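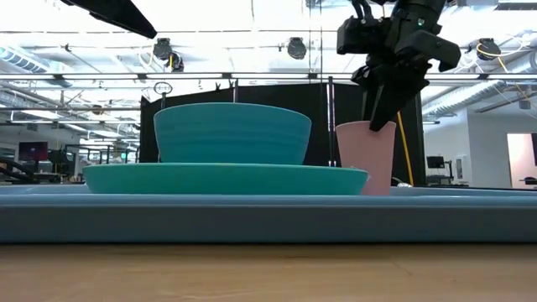
A turquoise bowl on a matching plate, with a pale pink tumbler

Tableware is the general name for the dishes and utensils used to set a table, serve food and eat it. The term covers plates, bowls, cups, serving dishes and cutlery. Glasses are sometimes listed separately as glassware, and knives, forks and spoons as flatware. Pots and pans are cookware, although some dishes are made to go from the oven to the table.

Materials
Most everyday tableware is made of earthenware, stoneware, porcelain, glass, metal, wood or plastic. Earthenware is fired at a lower temperature than stoneware and stays porous unless it is glazed. Porcelain is harder and can be made thin enough to let light through. Melamine, a hard plastic, came into wide use in the middle of the 20th century. It is light and resists breaking, but most melamine dishes are not suitable for microwave ovens.

Place settings
A place setting is the group of pieces laid out for one person. In the United States, sets are often sold for 4 people, with a dinner plate, a smaller plate, a bowl and a mug for each. Pieces sold one at a time are called open stock. This allows a household to replace a broken plate without buying a new set - provided the pattern is still being made.

Customs differ from place to place. In much of East and Southeast Asia, each person has a small bowl, and the main dishes are shared from the middle of the table. In European formal service, courses are brought one after another and the plates are changed between them.
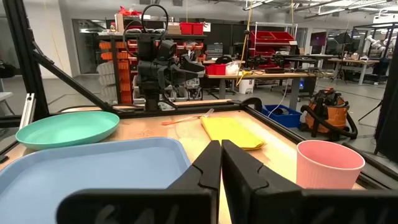 Round plate and rectangular tray in light colors

Trays and serving pieces
A tray is a flat carrier with a raised edge. It may be used only to bring dishes to the table or may stay under them during the meal, as is usual in cafeterias and hospitals. Platters are larger than dinner plates and are generally oval or round.

Collections
The Pletatville Tableware Museum opened in May 1998 with 233 pieces given by Assunta Palumbo, a retired potter. Its largest group is factory ware from the Undar pottery, which closed after nearly 100 years in business. The museum also holds 18 rice bowls from the Lâm workshop, cataloged by Trinh Phan. The Priltuto pattern, a plain white ware with a narrow blue band, is shown in the second room.

See also
Cookware
Cutlery
Glassware
Table setting

Last edited Oct 20, 2024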